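Greifer mit der Hand führen: Regeln für weiche Sachen im Schlafzimmer

Haushaltstipps, Rubrik Werkstatt und Automatik
Stand: So. 29. August

Bei uns in der Prudaswood werden Hausarbeiten mit dem Handgreifer vorgemacht, damit später ein Roboterarm sie nachmachen kann. Stoff ist dabei das schwierigste Material. Ein Becher steht still, ein Tuch macht bei jedem Griff eine andere Form. Ich habe hier die Regeln aufgeschrieben, die sich bei mir bewährt haben. Manche kommen aus der Hausordnung von Uvance, manche habe ich selbst dazugeschrieben.

Vor dem ersten Griff

Das Bett zuerst glatt ziehen, das Kissen ans Kopfende legen und dort lassen. Wer zwischen zwei Durchgängen das Kissen verschiebt, fängt mit einer neuen Serie an und schreibt das ins Heft.

Die Greifflächen mit einem feuchten Tuch abwischen und trocknen lassen. Fusseln auf den Flächen machen den Griff rutschig, besonders bei aufgerauten Stoffen. Für dunkle Kleidung nehme ich vorher eine Fusselrolle, aber bitte nie auf den Greifflächen selbst, der Kleber bleibt dort hängen.

Taschen leeren. Schlüssel und Münzen verändern das Gewicht und fallen im schlechtesten Moment heraus. Träger und Bänder soll man vorher ansehen und entscheiden, ob sie mitgegriffen werden oder frei bleiben. Diese Entscheidung gilt dann für die ganze Serie.

Der Griff selbst

Die Finger öffnen, langsam über die Kante führen, schließen, kurz warten, erst danach heben. Das kurze Warten vergessen fast alle am Anfang. Zwei Lagen Stoff zusammen zu fassen ist erlaubt, wenn die Aufgabe so heißt. Soll nur eine Lage bewegt werden, greift man am Rand und nicht in der Mitte.

Schwarzer Stoff auf karierter Decke, mit dem Handgreifer:
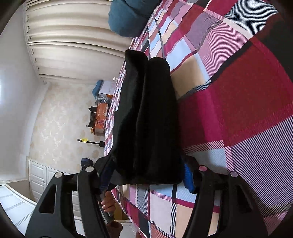
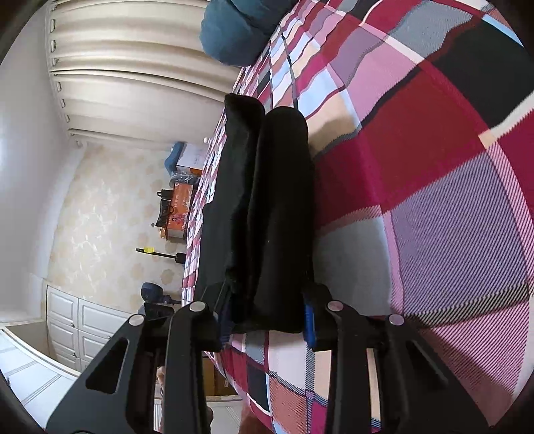
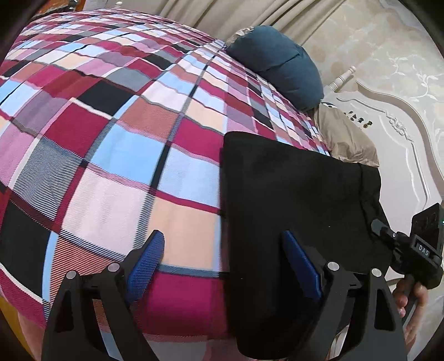 Die freie Hand bleibt weg, wenn die Aufgabe mit einem Greifer beschrieben ist. Ein Zupfen mit dem Daumen scheint harmlos, aber der Roboterarm hat später keinen Daumen. Wer doch helfen musste, markiert den Durchgang als ungültig und macht ihn neu. Dafür muss sich niemand schämen, bei mir war es im August fast jeder Vormittag einmal so.

Nicht ziehen, wenn etwas klemmt. Die Bettdecke kommt sonst mit, und im schlimmsten Fall reißt eine Naht. Besser öffnen, ein kleines Stück versetzen, wieder schließen.

Wie viele Durchgänge?

In der Vorschrift von Dervishi stehen 50 Durchgänge pro Aufgabe. Ich mache nach jeder halben Stunde eine Pause, weil die Hand müde wird und die Bewegungen dann kürzer werden. Das merkt man selber schlecht, darum stelle ich einen Küchenwecker. In unserem Bestand sind jetzt nearly alle Zimmer drin, zusammen nahezu 3556 Griffe an Textilien.

Ordnung und Privates

Persönliche Dinge kommen vor der Arbeit aus dem Zimmer: Briefe, Medikamente, Fotos von der Familie. Wer in einer fremden Wohnung arbeitet, fragt für jedes Zimmer einzeln und lässt sich die Erlaubnis schriftlich geben. Spiegel dreht man um oder hängt sie zu. Schranktüren bleiben geschlossen, wenn der Schrank nicht zur Aufgabe gehört.

Der Weg ums Bett muss frei sein. Man schaut beim Greifen auf die Finger und nicht auf die Füße, und ein Kabel oder ein Karton am Boden ist schnell übersehen.

Nach der Arbeit

Greifer offen ablegen, nie auf den Fingern stehend. Die Schrauben mit der Hand prüfen, ob sie fest sitzen. Den Stoff ausschütteln und zusammenlegen, das Bett wieder herrichten, so wie man es gefunden hat.

Ins Heft kommen Zimmer, Stoff, Zahl der gültigen Durchgänge und die ungültigen mit Grund. Das Formular von Livance hat dafür 2 Spalten, die zweite ist leider sehr schmal. Ich schreibe den Grund deshalb auf die Rückseite und mache vorne ein Kreuz.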